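Prikari teaches a two-armed robot to tidy up toys, and to notice when it has lost its grip

Homon's research group has a new result out this June, and I'm very happy to be the one who gets to tell you about it! My name is Inger Gunnlaugsson and I lead the Prikari project, where we work on how robots pick up soft things. Boxes and cans are pretty well covered by now. Stuffed toys with strings on them are another story, and that's where we've been spending our days (and quite a few evenings).

The method is called Prikari too, because we never got around to giving it a name of its own. In short, the robot learns from people. An operator guides the arms through a job, such as moving small soft things between a table and a basket, and we record what the wrist cameras and the overhead view see along with every joint position. So far that's pretty standard.

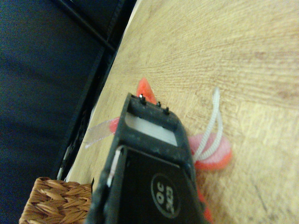 What we added is a second, smaller network that looks only at the wrist views and keeps asking one thing: do I still have hold of it? If the answer drops below a set level, the arm stops, opens, backs off a little and tries again from a new angle. The main policy never has to learn all the ways a grasp can go wrong, so we can train it on a lot less data.

How much less? We used 453 demonstrations in total, recorded by 5 operators. With the grip check turned on, the robot finished 92 percent of its test runs. We ran the same policy with the check turned off too, and I'll admit I had expected a smaller gap - it came out 28 points lower. Most of the lost runs had to do with strings and elastic loops, where the arm had pinched the cord and carried on as if it had the whole toy.

My colleague Kári Laxdal wrote the grip network and has a soft spot for the hard cases. "A loop of cord is a nasty little thing," he says. "It looks like a grasp right up to when you lift. I wanted the camera near the fingers to do the worrying, so the rest of the system could get on with the job."
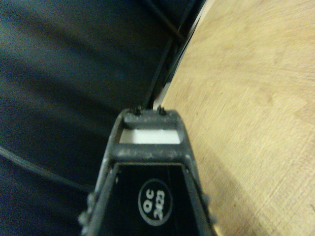
The wrist view turned out to matter more than any other choice we made. We tried feeding the grip network the overhead pictures as well, and it got slower without getting any better. So we took them out again! The network now runs on the same computer as the arms, and an operator can switch it on or off in the middle of a session (handy when you want to compare the two).

Snorradóttir, our partner for the test software, is putting together the scoring scripts so that other labs can run the same trials on their own arms. We'll share the demonstrations along with them, including the clumsy ones. Jotel has signed on to try the method on small textile goods next, and Kári is already complaining about drawstrings. 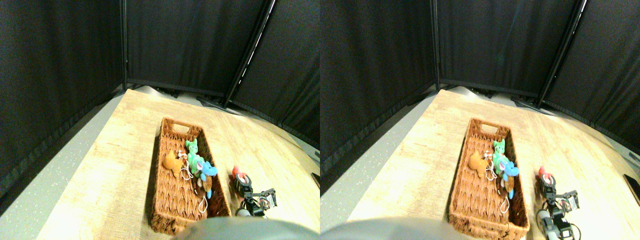 Does the method work on toys the robot hasn't practiced with?

We don't know yet, as every toy in the tests was also in the training set. New toys are the next round of trials, and we'll publish those numbers whichever way they go.

Labs that would like the scripts and the recordings can write to the Prikari team at Homon and ask for the release package. I'm glad to set up a call with Kári or me for reporters too - mornings are best, before the arms are running.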